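Kestbridge toast arm: our break room review, 7/5/25

We've had the Kestbridge at the office for 14 days now, and I like it more than I expected to! Morning toast used to be my job (I get in first), so I had opinions.
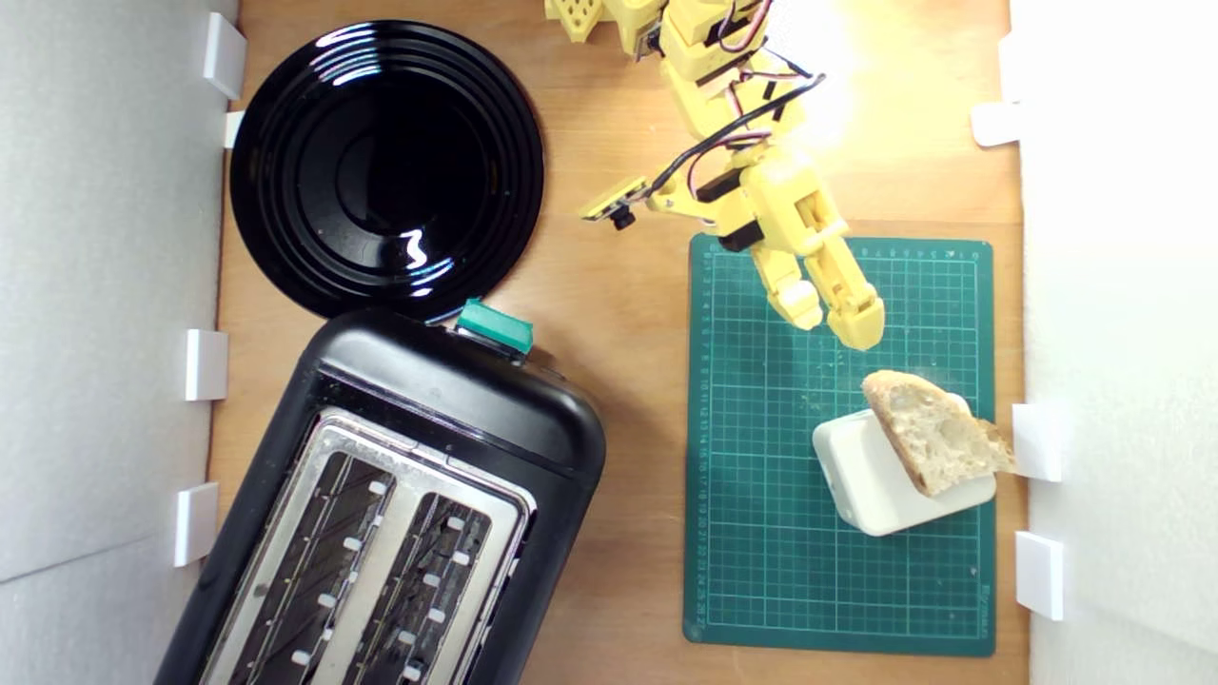
Humaira Abbasi wrote in that she'd miss the chat by the toaster more than the chore, and wanted to know if people still hang around. They do — mostly to watch.

Gripping is the good part.

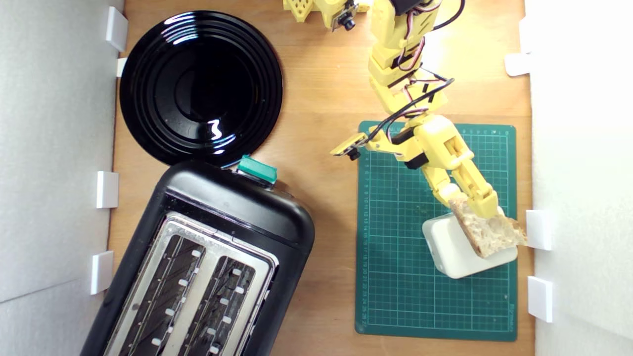 The gripper with a slice, toaster at left

Crumbs are still ours to wipe up, so my job shrank and didn't vanish. Four stars. 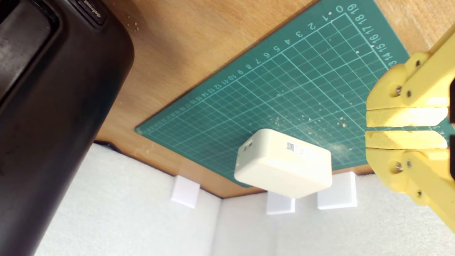 Crumb-sized flecks on the cutting mat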